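**Trodgate Opens Equipment Planning Program for Kitchen Robot Buyers**

*Sites can book bench trials before committing to a purchase, starting in June*

Trodgate, which supplies small robot arms to training kitchens and food service test sites, is opening a planning program for customers who are preparing an equipment budget. The program covers bench trials, a written cost plan and a buy-back option on the first arm. Bookings open in June.

The company set up the program after a review of its own orders. Many buyers had priced the arm and the gripper and left out the rest of the workstation. Cables, spare gripper fingers, table mounts and practice items were ordered later, often from a different budget and with a second round of approvals.

"A customer would have an arm on site and no money left for the table it was meant to stand on," the company said. "We would like that conversation to happen before the purchase order goes out."

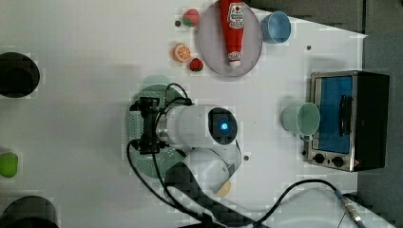
Practice items are a separate line in every Trodgate cost plan. Buyers tend to treat them as something to pick up later, and the plan asks them to decide early which tasks the arm will be tried on and what those tasks call for. A bench set up for kitchen handling can need a good deal: a squeeze bottle of ketchup, plates, a cup and a mug, toy strawberries and an orange slice, and a small toaster oven if work with appliances is part of the trial. The plan also lists replacements, as well as storage for anything left off the table between sessions.

Each trial takes place at the Skivent bench hall and uses a full workstation. Customers choose the tasks and may bring their own dishes and containers. Trodgate staff record setup time, running time and every stop that calls for a person to step in. Those records go to the customer along with the cost plan, whether or not an order follows.

The cost plan is divided into four parts:

- **Arm and gripper**, including one set of spare fingers
- **Workstation**, covering the table, mounts, power and cable routing
- **Practice items**, with a replacement allowance
- **Support**, covering training, service visits and software updates

Trodgate advises first-time buyers to set aside money for the workstation and practice items at the same time as the arm — and to keep the support line separate, as it returns every year.

The Hjaltested plan, intended for a single bench, includes 8 hours of trial time. The Proltent plan is for sites with several benches and includes 50 hours, which can be split between departments. Both can be paid for from either a capital or an operating budget. Trial fees are credited in full against an order.

Customers who buy under either plan may return the first arm within 88 days for 80 percent of its purchase price. The buy-back does not cover tables or practice items.

**Booking**

Requests should name the tasks to be tried, the number of benches planned and the month in which the budget closes. Trodgate will reply with open trial slots and a blank copy of the cost plan.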